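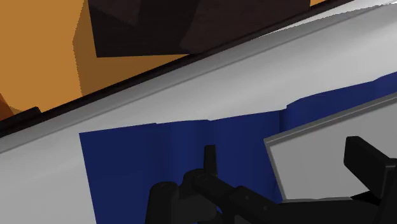

Sim, wrist view. Blue cloth, gray panel, fingers open.

14th June

Slow start. Got in, coffee, machine wouldn't wake, second coffee. Sim finally up and the first episode was garbage – I bumped the left pedal while the gripper was coming down and the whole arm went sideways. Deleted. Not even worth keeping as a failure.

Cloth again today. Cloth all week probably. Tadeusz wants the cloth set finished before anyone touches the drawers and I get it, but my wrist is not happy. Note to self, bring the foam thing from home. Have said this before in this very notebook.

So the plan was 27 clean episodes by lunch. Got 10. Of those I trust maybe 8, the other two have that little stall in the middle where I was thinking. Yolanda says leave stalls in if they're short. Tadeusz says cut anything where the hand isn't moving. They need to sort this out between them because I'm the one who has to go back and relabel everything when one of them wins. Left it as is, put "stall" in the notes column. Somebody will thank me or nobody will notice the column exists.

The wrist view is the hard one. Driving from it, I mean. From the overhead you know where you are, from the wrist it's just big black fingers and a slab of cloth and you're guessing how high off it you are. No shadows to speak of in this scene, everything flat color. I keep closing too early. Pinch air, pinch air, then the cloth jumps. Yolanda drives it like she's parking a car, one slow push and done. Asked her how and she said she watches the creases. Tried watching the creases. Better? A bit better.

Placement is randomized now, which I asked for, so no complaining. But some of the starts it deals out are mean. Had one with the gray panel lying partly over the cloth and the fingers starting out either side of its corner. What do you do there. Go for the panel first? Go around it for the cloth? The instruction text just says "pick up the cloth" and there's nothing about the other thing. Went around the first time. Second time with nearly the same start I moved the panel, just to see, and that took 21 seconds longer by the log. Then sat there worrying that I'd made two examples that disagree with each other. Wrote to Tadeusz. He wrote back "both fine, that's the point" and then a minute later "but mostly go around". Ok. Mostly go around it is.

Still don't know what we're calling that panel. The scene file calls it board, the label list has tray, I've been writing lid since last week. Have to pick one. Went with board and did a find and replace on my own sheet, which also turned "lidar" into "boardar" in three places. Fixed. I think fixed.

Lunch at my desk, the bean thing. Not good cold.

Afternoon. Physics got weird after the update. Cloth stiffer, or it looks stiffer, it holds a hump where it used to settle. Enache pushed a change to the fabric settings last night with the message "small tweak". Not small! Half of what I recorded this morning might be on the old settings and half on the new depending on when my copy refreshed, and the version stamp only gets written at the start of a session. Ugh. Went through file times by hand. Morning is all new settings, turns out I restarted after the pedal mess. So the pedal saved me. Asked for the stamp to go on every episode from now on. Enache said sure, sounded a bit sorry.

Rollska call at 2. They want to know if the sim cloth stuff will carry over to the real arm. So do we. Tadeusz did his careful voice. They asked for more variety in colors – the table, the background, the cloth – because their last model apparently learned that cloth means blue. Fair. I'd guess ours is learning the same thing right now, I must have seen more navy blue this week than anything else. Yolanda put a color shuffle on the list. The Cullasside site has real recordings coming in November, which sounds far off and isnt.

Did another batch after the call. Faster. Think I've stopped looking at the base of the gripper and started looking at the tip, the thin upright one, and just bringing that down to where I want it. Should write that up for the new people, one paragraph, no more. The guide we have is way too long, I never read past the setup part myself.

Two drops in a row near the end, both times the cloth came up and slid out when I turned. Kept both and marked fail. Yolanda is keen on fails now. She says we've got hardly any honest ones, only silly ones where someone sneezed. Mine were honest. Very honest.

Uploaded to Lundar before leaving, or started to, bar was crawling when I shut the lid on the other laptop. Check it first thing. If it died halfway DON'T re-run the whole folder like last time, it makes doubles and then the counts are off and everybody gets an email.

To do tomorrow:
check upload
foam wrist thing!!
ask about stalls, get one answer from both of them, in the same room
rename lid to board in the shared sheet too, not just mine
one paragraph on the finger tip for the guide
reply to Rollska about colors, or see if Yolanda allready did

Home late. Folded laundry and caught myself lining up my thumb and finger over a towel corner before going in. Bed.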